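Section 6. Moving a packing station to the arm

Before you start: the Wernov sales sheet promises that staff will be "freed for better tasks." At Tarstead those tasks had no names and no hours attached. Get yours in writing before step 1.

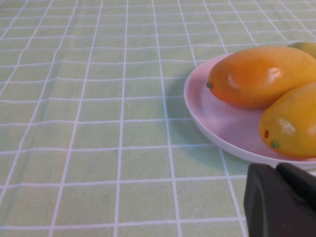
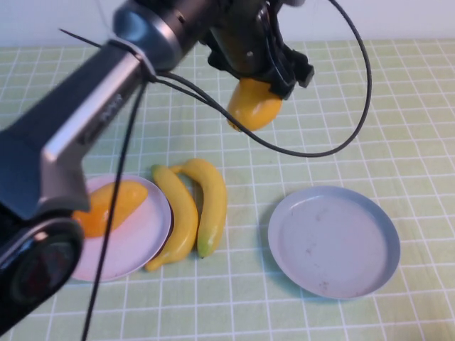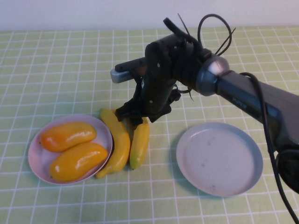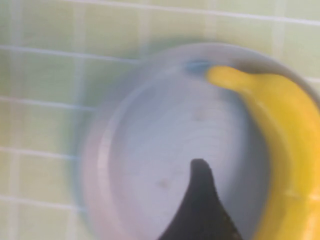 Sorting fruit looks like the easy part of the job, and on a sales call it is the only part you will be shown. Watch a full shift by hand first and write down everything the packer does. A hand closed around one mango over a checkered cloth, with two bananas side by side nearby, tells you nothing about bruised stock, late trucks or a torn label.

1. List every task at the station, including the ones missing from the job sheet.
2. Mark who takes each task once the arm is running. Leave no blanks.
3. Run 42 picks with the regular packer present. Log each stop and who cleared it.
4. Repeat for 3 shifts before changing any rota.

Note: Clearing stops is work. Pay it at the packer's rate or higher.

Caution: Do not cut hours on the strength of the Nerwood figure of 3,000 picks. It leaves out stops.

5. Review the log with the crew after 6 weeks.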